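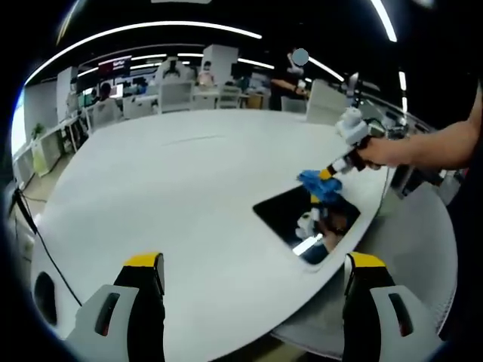

A tablet computer on a white table.

Main page Contents Random article Recent changes Help
Search this site Go Advanced search

Jukov 600

The Jukov 600 is a compact four-wheel-drive utility vehicle built by the Clesodetti motor works from the early 1970s until the closure of the Donlow plant. It was designed for farmers, foresters and rural postal services, and was sold with either an open body and canvas hood or a steel hardtop. A revised version, the Jukov 601, replaced it on the assembly line in its final years.

Background

Clesodetti had built light lorries and delivery vans under licence before deciding to develop a vehicle of its own. The Jukov name was taken from a small maker of agricultural trailers which the company had bought, and whose dealers already served the upland districts where the new model was expected to sell. Early prototypes used a shortened van chassis. This proved too flexible on broken ground and was replaced by a ladder frame with two additional cross-members behind the gearbox.

Design

The 600 has a front-mounted four-cylinder petrol engine driving the rear wheels, with the front axle engaged by a lever beside the handbrake. A two-speed transfer box was standard on all vehicles. Both axles are rigid and are carried on leaf springs. Drum brakes were fitted all round.

The wheelbase is short and the overhangs are small, which gives the vehicle good clearance on steep banks. The body panels are mostly flat and are bolted to the frame, so that a damaged wing or door can be changed with hand tools. The windscreen folds forward on open models. Interior equipment was sparse: early vehicles had a single instrument dial, rubber matting and two seats, with sideways-facing benches in the rear available at extra cost. A heater did not become standard until the third year of production.

Jukov 601

The 601 kept the chassis and most of the body of its predecessor. The main changes were a larger engine, front disc brakes and a wider track, the last of these in response to complaints that the 600 was unsteady on side slopes. The spare wheel was moved from the bonnet to the tailgate. Externally the two models are most easily told apart by the grille, which has vertical slots on the 600 and horizontal bars on the 601.

A long-wheelbase version of the 601 was developed with the coachbuilder Backlund, which supplied the rear bodywork. It was offered as an ambulance and as a crew carrier for forestry work. Only 457 were completed.

Reception

Motoring writers of the period praised the vehicle's ability in mud and snow and criticised its noise, heavy steering and limited speed. On made roads it reached 93 km/h in works trials. Owners reported that the engine was long-lived but that the floor and lower door panels rusted quickly in coastal areas. Backlund bodies were regarded as better protected and are now more common among surviving vehicles than their small numbers would suggest.

Later history

Production ended when Clesodetti gave up passenger and utility vehicles to concentrate on trailers and axles. Part of the Donlow plant was retained as a spare parts store, and the remainder was demolished. The remaining stock of parts was later sold to a private supplier, which still offers gaskets, springs and brake components. An owners' gathering is held near the former works each August.

See also

Clesodetti
Backlund (coachbuilder)
Leaf spring
Transfer box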